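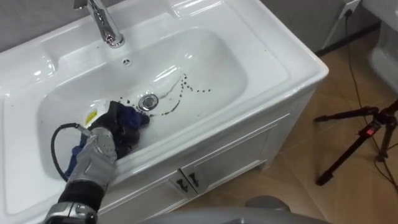
*Figure 1. Sink with single-lever faucet.*

# Washing Before Bread: From the Mishnah to the Kitchen Sink

Final project report, Introduction to Rabbinic Literature
Trurkstead College, spring term

## 1. Question

Observant Jews wash their hands before eating bread, pouring water from a cup and saying a blessing. The Torah does not command this in plain words. My project asked two questions. First, how do the early rabbinic sources explain where the practice comes from? Second, how much of that explanation reaches people through the printed guides that synagogues hand out today?

I left out the washing done on waking, the priests' washing before the blessing, and washing after a visit to a cemetery. They have their own sources and would need a separate paper.

## 2. Sources

For the first question I read Mishnah Yadayim, chapters 1 and 2, and parts of the Babylonian Talmud: Berakhot 53b, Eruvin 21b, and Chullin 105a to 107b. I read them in translation and checked key terms against the Hebrew and Aramaic with help from a dictionary. For the later law I used the Shulchan Aruch, Orach Chayim 158 to 165.

For the second question I used the Trajkovski Collection in the college library. It holds pamphlets, bulletins, and home guides from small congregations, most of them undated. The box list runs to 631 items. I went through the list by title, pulled everything that looked like it dealt with meals or blessings, and ended up with 50 guides that mention hand washing. The largest groups come from the congregations at Pranitz and Nitau.

## 3. What the early sources say

The Talmud gives more than one account of the origin of the practice, and it does not try very hard to make them agree.

Eruvin 21b credits King Solomon with instituting the washing of hands. The usual understanding, following Rashi, is that this was about people who handled sacred food. Chullin 106a says that washing for ordinary food was required on account of terumah, the portion of produce given to the priests. The word used there is *serach*, which my dictionary gives as "attachment" or "habit." The idea seems to be that everyone should wash so that priests would be in the habit of it. The same page adds that there is a commandment involved, and when it asks which commandment, one answer is the duty to listen to the words of the sages. Another ties the practice to Leviticus 15:11, a verse about a man with a discharge who has not rinsed his hands.

Berakhot 53b takes a different route. It reads "sanctify yourselves" in Leviticus as the washing before a meal and "be holy" as the washing after it.

Mishnah Yadayim is not interested in reasons. It starts straight in with amounts: a quarter of a log of water for the hands of one person, or even two. It goes on to what kind of vessel may be used, who may pour, and what kinds of water are disqualified. Water that has been used for a task, such as soaking bread, is no good. Broken pieces of a vessel are not allowed either.

## 4. The vessel and the faucet

The rule about the vessel is the one that causes the most questions in the modern guides. The water has to come from a vessel and through human effort. The Shulchan Aruch (159) discusses a barrel with a tap in it and allows washing from it if the person opens the tap again for each pour. Later authorities argue over whether house plumbing can be compared to that barrel, given that the pipes run back to the ground. The common advice is to fill a cup at the sink and pour from the cup. Some guides allow washing under the faucet when no cup can be found, usually with the advice to open and close it by hand.

A second rule is that nothing should come between the water and the skin. The later codes judge this by whether the person minds it being there. Dried ink is a familiar case, and it is treated differently for a scribe, who is used to it.

## 5. What the guides say

I sorted the guides by whether they gave a reason for the practice, and which one.

- Most of the Pranitz guides give instructions only: fill the cup, pour over the right hand, then the left, say the blessing, dry, and do not talk until bread is eaten.
- The Nitau guides almost always give a reason, and it is nearly always the link to priests and the Temple table.
- Only 2 guides in the whole set mention Solomon.
- None of them cite Leviticus 15:11.
- Cleanliness comes up often, but mostly in passing.

The number of pours also differs. Some guides say twice on each hand and others say three times. The guides rarely mention that another custom exists. I had expected the difference to follow the congregation, but both versions turn up in the Nitau folder.

Washing after the meal is missing from more than 70 percent of the guides. The Talmud connects it with Sodom salt, which could harm the eyes, and medieval authorities already noted that this salt was no longer common. That may explain why it was dropped, although no guide says so.

## 6. Limits

The collection is small and uneven. A guide that gives no reason may have been handed out along with a class where reasons were discussed. Since so few items are dated, I could not say anything about change over time. My reading of Chullin also depends heavily on translation, and the term *serach* deserves more work than I was able to give it.

## 7. Further work

The bulletins in the collection have question columns that I only skimmed. Several of them deal with faucets, and one in the Pranitz box runs over three issues. Anyone picking this up should start there, and should ask at the desk for the oversize folder, which is shelved separately from the rest.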